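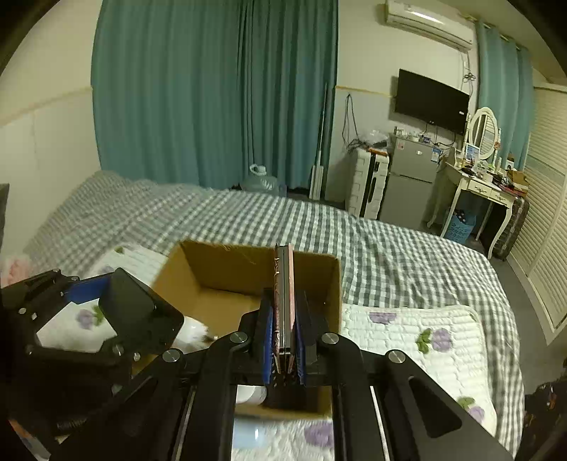 Gripper comparisons are usually reported as payload, stroke and closing speed. I have come to think these are the least useful numbers on the sheet. Most parallel and linkage grippers sold for light handling will lift a book. What separates them is what happens when the object is really several objects.

In June, Birdie Begay and I ran 2,923 grasps across two hand-held tools, the Brinar and the Kerslake, on thin items, boxes and soft packaging. The work was done in furnished rooms. Both tools met their rated force. On single rigid items I could not have told you from the logs which was which.

Stacks were another matter. A few book-like items held upright between two pads are kept together by friction alone, and the middle layer touches neither pad. If the force is too low it slides out; if it is too high the covers bow and the outer items rotate. The usable band between those failures is narrow, and no data sheet I have read gives it. Textured pads helped more than any change of controller gain. Lowering a stack into an open cardboard box is harder still, as the outer arms need clearance that the stack itself does not.

Rafferty Wojcik at Terkwood disagrees. He argues that pads are consumables and should be left out of a comparison, and that ours had 2,000 cycles on them before the last series. I accept the point about wear. I do not accept the exclusion — the pad is the only part of the gripper that touches the work.

I would ask suppliers for two additions: the force band for a stack of stated thickness, and the arm width at 90 per cent closure. Golwood already prints the second, on page 8 of its manual.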